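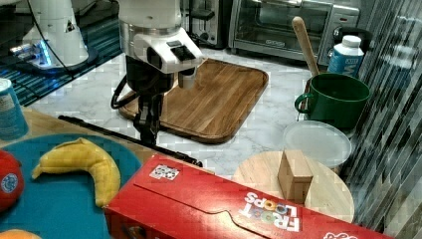 A gaveta de Stodedberg

Ele comprou os dois braços usados, de uma oficina em Stodedberg que estava fechando. Vieram sem manual. O controlador era um Tarar antigo, e o programa de calibração pedia 188 pontos antes de aceitar qualquer comando.

Fez os pontos na bancada da cozinha, à noite, com a tábua de corte como referência. Anotava os valores num caderno. No ponto 38 o punho travou e ele teve de recomeçar. No segundo dia trocou um conector e apertou a base. Terminou às duas da manhã e foi dormir sem testar.

A gaveta foi ideia da mulher. Se o braço ia morar na cozinha, que aprendesse a abrir uma gaveta. Ele montou os trilhos, pôs dentro o que havia no armário e escreveu a rotina: aproximar, puxar, soltar.
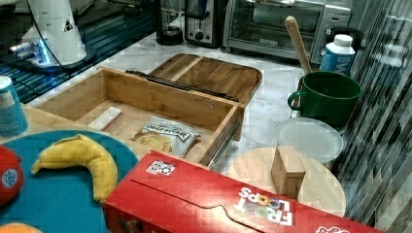
Gaveta aberta, com o saco de salgadinho dentro.

Nas primeiras tentativas o braço puxava torto e o trilho prendia. Ele mexeu no ângulo do punho, um pouco por vez. Depois de 13 versões do arquivo, parou de dar nomes a elas e passou a usar só a hora.

Em junho começou a parte da torradeira. Cortou um bloco de madeira na forma de uma fatia, para não gastar pão, e lixou os cantos na varanda. A rotina era mais curta que a da gaveta, mas a folga na fenda era pequena e o erro da calibração aparecia todo ali.

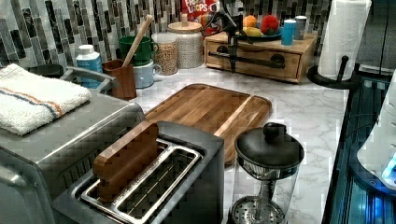
Do corredor veio a pergunta se aquilo um dia ia funcionar com pão de verdade, e se a fatia podia ser um pouco mais grossa, como a da padaria.

Ele disse que teria de refazer a folga dos dedos. Abriu o caderno numa página nova e escreveu a hora.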